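Abnahme

Der Prüfraum von Preda lag im Untergeschoss, hatte die Nummer 18 und kein Fenster. An der Tür hing ein laminiertes Blatt mit der Überschrift »Verfahren Tischumgebung, Fassung Lerkisitz«. Lerkisitz war der Ort, an dem die erste Fassung geschrieben worden war. Die zweite Fassung gab es noch nicht. Sie war für Mai angekündigt.

Die Prüferin trat um kurz nach acht ein, schaltete das Licht an der linken Wandseite ein und trug sich in die Liste ein. Die Liste verlangte Uhrzeit, Kürzel und Zustand des Raums. In die dritte Spalte schrieb sie »unverändert«. Dasselbe Wort stand in den Zeilen darüber, in derselben Handschrift.

Geprüft wurde die Ablage einer Steckdosenleiste auf einer Tischplatte. Das Verfahren kannte dafür 49 Schritte. Schritt eins lautete: Tisch freiräumen. Schritt zwei lautete: Freiheit des Tisches feststellen. Zwischen beiden Schritten war eine Pause von drei Sekunden vorgesehen, die sie einhielt. Die Platte war weiß, die Kante aus hellem Holz. Sie wischte einmal längs, einmal quer und hängte das Tuch zurück an den Haken.

Dann las sie den Abschnitt über die Leiste, obwohl sie ihn auswendig kannte. Die Leiste durfte nicht parallel zur Kante liegen. Warum, stand nicht darin. Der Auftraggeber, eine Firma namens Rultovura, hatte die Bestimmung vor Jahren einfügen lassen, und seitdem war sie von Vorlage zu Vorlage mitgewandert. Die Prüferin hatte einmal schriftlich nachgefragt. Die Antwort bestand aus der Bestimmung selbst, noch einmal abgetippt, diesmal mit einem Rechtschreibfehler.

Sie legte die Leiste schräg.

Gegen neun kam der Kollege aus Kakalora. Er hatte die Nacht im Zug verbracht und stellte seine Tasche neben die Tür, auf die markierte Fläche. Man grüßte sich. Er fragte, ob die Leiste schon liege. Sie sagte, sie liege. Er fragte, ob schräg. Sie sagte, schräg. Er nahm das Klemmbrett und machte an zwei Stellen ein Häkchen.

— Welcher Winkel?, fragte er.

— Steht nicht drin.

— Also beliebig.

— Nicht parallel.

Er schrieb »n. p.« in das Feld für Bemerkungen. Danach prüfte er, ob die Abkürzung im Verzeichnis geführt wurde. Sie wurde nicht geführt. Er strich sie durch, setzte sein Kürzel daneben und schrieb die beiden Wörter aus.

Das Verzeichnis der zulässigen Abkürzungen umfasste bis zu 400 Einträge je Auftrag, mehr ließ die Maske nicht zu. Bei diesem Auftrag waren es weit weniger. Die Prüferin hatte den Verdacht, dass die Grenze älter war als alle Aufträge und aus einer Zeit stammte, in der man mit Karteikarten arbeitete. Sie hatte diesen Verdacht nie gemeldet, weil es für Verdachtsfälle ein eigenes Formular gab und dieses Formular ein Aktenzeichen voraussetzte.

Bis zur Mittagszeit wurde gearbeitet. Sprechen war während der Schritte nicht untersagt, aber auch nicht vorgesehen. Man hörte die Lüftung. Einmal ging im Flur eine Tür. Der Kollege wartete, bis sie wieder geschlossen war, und fuhr mit dem laufenden Schritt fort.

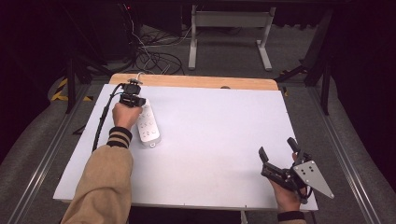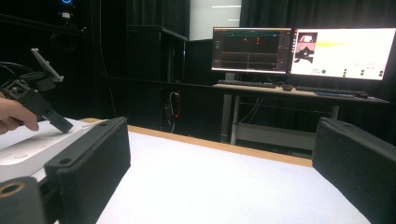 Nach der Pause blieb die Frage der Unterschrift. Das Blatt sah zwei Felder vor, eines für die ausführende, eines für die feststellende Person. Beide hatten ausgeführt, beide hatten festgestellt. Der Kollege schlug vor, nach dem Alphabet zu gehen. Die Prüferin schlug die Fassung Lerkisitz auf und fand im Anhang den Satz, die Reihenfolge sei »in geeigneter Weise« zu bestimmen.

Sie legten eine Münze auf den Tisch und nahmen sie wieder herunter, weil der Tisch dafür nicht freigegeben war. Der Wurf fand auf dem Flur statt. Die Münze zeigte Zahl. Im Protokoll wurde das nicht erwähnt.

Er unterschrieb links, sie rechts. Datum: 16. März 2018. Dann zog er den Mantel an, nahm die Tasche von der markierten Fläche und fragte, ob die Leiste liegen bleiben solle.

Sie blätterte. Schritt 49 lautete: Zustand belassen.

— Sie bleibt, sagte die Prüferin und löschte das Licht.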